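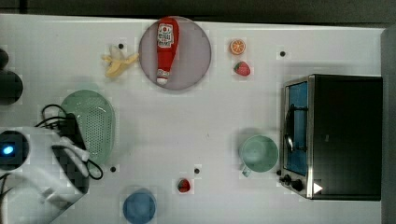
Borrowing from the Walarley Toy Library: Frequently Asked Questions

November
By Fatemeh Vahidi

Who can join?

Anyone who lives, works or goes to school in Walarley or Prarnham. Grandparents, foster parents and home daycare providers can all join in their own names. Children don't need cards. The membership belongs to an adult, who signs for everything that goes out the door.

What do I need to bring to sign up?

A photo ID and something with your current address on it. A utility bill, a lease or a piece of official mail is fine. If you have just moved and have nothing with the new address yet, a letter from your landlord or employer will do. We can't take a picture of a document on your phone.

You can fill out the form at the desk or print it at home. Please leave the box marked "office use" blank.

How much does it cost?

Membership is free for the first season. After that there is a yearly fee, which is posted at the desk and printed on the back of the form. Families who receive any kind of income assistance don't pay it. Tell us at the desk and we will mark your account. We don't need to see paperwork.

What do you lend?

The collection has more than 3000 items. It covers baby toys, puzzles, board games, building sets, dress-up clothes, play food and kitchen things, dolls, trains, musical instruments, ride-on toys and simple science kits. We do not lend car seats, cribs, high chairs, bike helmets or anything else that has to meet a safety standard for sleep or travel.

Video games are not part of the collection. The main branch of the public library lends those.

How many toys can I take at once?

Up to 15 per household. A puzzle counts as one toy and so does a bagged set, no matter how many pieces are in it. Only 2 of them can be large items. Large items are the ones with a green tag, such as the slides, the train table and the ride-on cars.

How long can I keep them?

Toys go out for one month. Party sets and large items go out for a week. You can renew once if no other family is waiting. Renew by phone, by email or in person.

If you are going away and know you will be late, call before the due date and we will usually move it.

Are there late fees?

Yes, 15 cents per toy per day, up to the cost of the toy. Your account is put on hold once you owe a full month of fees on any item. Fees stop on the day the toy comes back, so please return it even if you can't pay right away. We can set up payments.

What happens if a piece is missing?

Every set has a card in the bag listing its contents. Check the card before you leave the building. If something is missing, tell us and we will write it down so you aren't charged for it.

If you lose a piece at home, look for it, bring the set back on time, and let the desk know. Small pieces often turn up later under a couch. We hold the charge for a month to give you time to find it. For a puzzle missing one piece there is no charge at all. For a game that can't be played without the lost part, we will ask you to pay for a replacement part, or for the game if the maker doesn't sell parts.

Please don't put in a piece from a set of your own. We had a Marnano marble run come back with track from another brand, and none of it fit.

What if something breaks?

Normal wear is expected and we don't charge for it. Bring the broken toy back with all of its parts. Don't glue it. Tahmineh Mazandarani runs our repair bench and would prefer to start with a clean break. She keeps a box of spare wheels, hinges and knobs, and a good share of what looks finished goes back on the shelf.

Stop using a toy right away if it has a sharp edge, a loose battery door or a small part coming off.

Do I have to clean toys before I return them?

Yes, please. Wipe hard plastic toys with warm water and dish soap and let them dry all the way before you bag them. Hollow pieces such as play food should be wiped and not soaked. Water gets in through the seams and is hard to get out again. Wipe wood with a damp cloth only. Dress-up clothes should be washed cold and hung to dry.

We clean everything again before it is shelved. There is a small fee for sets that come back sticky or sandy.

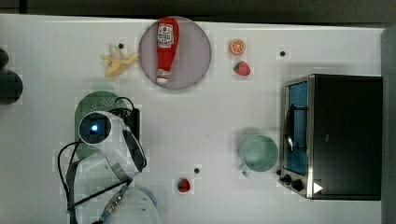

Can I reserve a toy?

Yes. You can have two reservations open at a time. We will call or email when the toy is ready and keep it behind the desk for a week. Large items are popular from spring through the end of summer, so plan ahead if you need one for a birthday.

Can teachers and daycares borrow?

Yes, with a group card. A group card lets you keep toys for a full school term and raises the limit. There are 140 theme boxes set aside for group cards, on subjects like weather, the grocery store, farm animals and the post office. Ask for the printed list. The director or principal has to sign the form.

Do you take donated toys?

We take clean, complete toys in working order. We can't take stuffed animals, painted toys of unknown age, or anything that has been recalled. Please don't leave bags at the door when we are closed.

Where do I park?

Use the lot behind the Zarei Building and come in by the side entrance, which has a ramp and a wide door for strollers. The spaces along the front are for the dentist. The return bin is just inside the side entrance. Large items don't go in the bin and have to be checked in at the desk.

Last updated: November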